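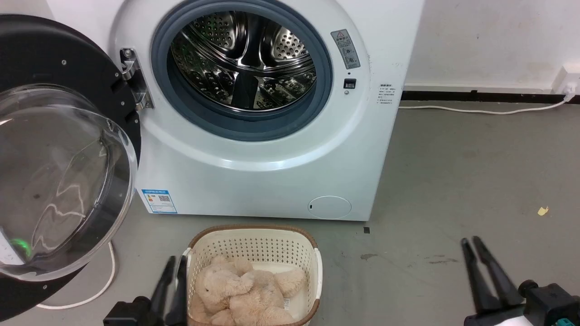
January 8, 2018
By the Home Desk, Raltmont

Most people who own a front-loading washer shut the door as soon as the clothes are out. I think this is a mistake, and I think the door should stand open most of the day, in full view, even if it gets in the way.

I came to this opinion slowly. For years I lived in an apartment on Tolleden Street with a washer in a narrow hall. An open door there meant turning sideways to get to the bathroom, so we kept it shut. By August the towels had a sour smell that got stronger when you used them. I changed detergent twice. I ran hot cycles with vinegar. Then I pulled back the rubber gasket and found a gray film in the fold, along with a hair tie and a good deal of lint. A replacement gasket and a service call came to $188, and the man who fitted it told me to leave the door open and wipe the fold with a rag. I have done that since and I have not paid for a second one.

The usual objection is looks. An open washer makes a room look unfinished, as if someone walked away from a chore. I understand the complaint, but a washer is a work machine, and I don't see why it has to pass for a cabinet. We leave a dish rack out with wet plates in it and think nothing of it.

A better objection is small children and pets. If you have a toddler or a cat, a gaping drum at floor level is a real hazard, and you should keep the door of the room closed, or shut the machine and air it when you are home to watch it. I would not argue with any parent on that point.

My second opinion is about stuffed animals. They should be washed far more often than they are. A teddy bear goes to bed every night, goes under the bed, goes in the car, and gets sneezed on. The pillowcase next to it is washed every week. The bear might be washed once in its life, after somebody is sick on it.

People are afraid of ruining it, and some bears should stay out of the machine. Anything with a music box, glued eyes or old straw filling should be cleaned by hand with a cloth. An ordinary plush bear with sewn features will usually do fine on a cold, gentle cycle inside a zippered bag or an old pillowcase. Check the tag if it still has one. Check the seams too. A small hole will be a large hole by the end of the spin, and picking stuffing out of a drain filter is slow work.

Drying is the part that takes patience. A bear can feel dry on the outside and be damp in the middle for two days. I squeeze it in a towel, set it on a rack near a window and turn it over morning and night. I don't use the dryer on plush, though my sister does, on low, and her kids' bears look no worse than ours.

Warn the child first. Ours objected strongly until we let her put the bear in the basket herself and choose the time. We settled on Saturday after breakfast, with the understanding that he would have to sleep on the rack that night. She checked on him before bed and moved him closer to the window.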